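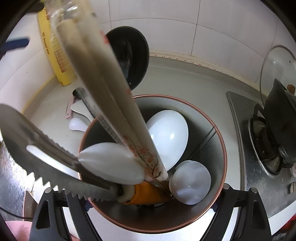 Nabila Chong asks whether the Avar looper keeps its loops after power-off. It does, up to 10.

## Recording a first loop

1. Plug the mic into input 2.
2. Press REC, play, then press REC again.
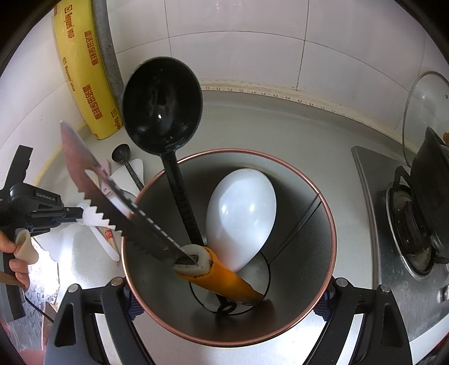

3. Hold STOP to clear the track — this can't be undone.

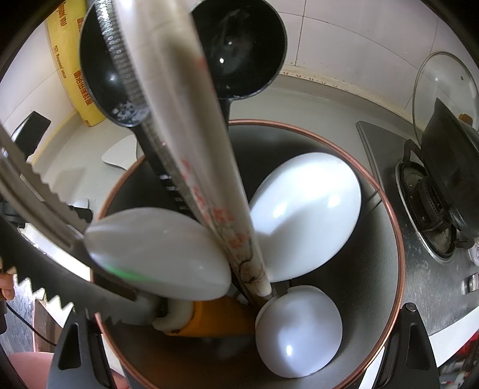 Mine clips on every loud hit, one Trindade owner wrote. Turn GAIN down until the red light stays off.
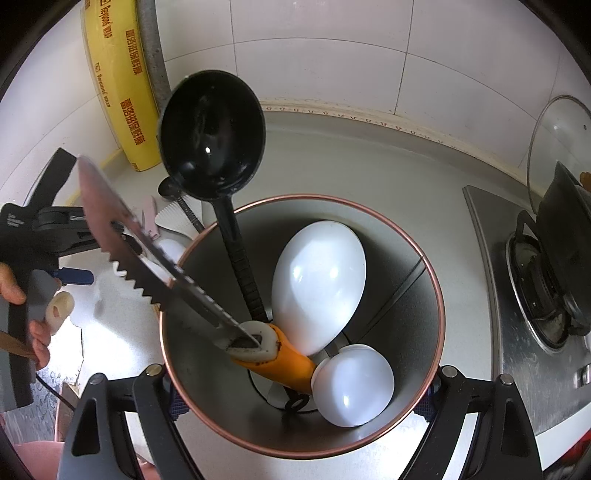

4. Set the input level before overdubbing. Any sharp sound will do: a ladle tapped on a stainless-steel utensil holder is fine.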